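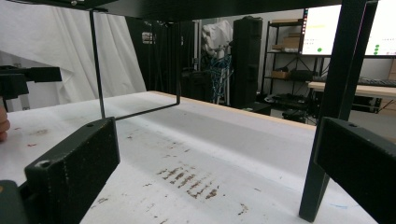

3. Work surface and covering

Matúš Vlček and Meenakshi Maurya

The table used for the practical part of the project has a white, paper-like covering over the top, with a light wooden edge showing at the far end. A black tabletop or shelf stands over the work area. We kept this arrangement for all 17 sessions, each lasting 45 minutes.

3.1 Marks on the covering

The covering picks up marks easily. The clearest are the brown streaks, which are short, run side by side on a diagonal and look smeared. A smaller brown stain lies apart from them, and there are fainter, lighter blotches on the left. We did not test what any of the marks were made of, so they are recorded by colour and shape only.

Old marks were a problem when we came to judge new ones. In the first sessions we relied on memory, and Meenakshi and I disagreed twice over whether a stain had been there before. After that we drew a plan of the table before starting and added to it at the end – slow work, but the two sets of notes then matched.

3.2 Choice of covering

We compared two coverings, Drundia and Stukden. Drundia lay flatter and was easier to tape at the corners. Stukden came on a 90 cm roll and had to be trimmed, which left a rough edge on one side. We chose Drundia for the main sessions and kept the Stukden roll as a spare.

3.3 Changes for next term

The covering should be replaced before each session, with the old sheet dated and kept flat in a folder. The space under the black surface is awkward to reach into – a lower table would help, if the department has one free.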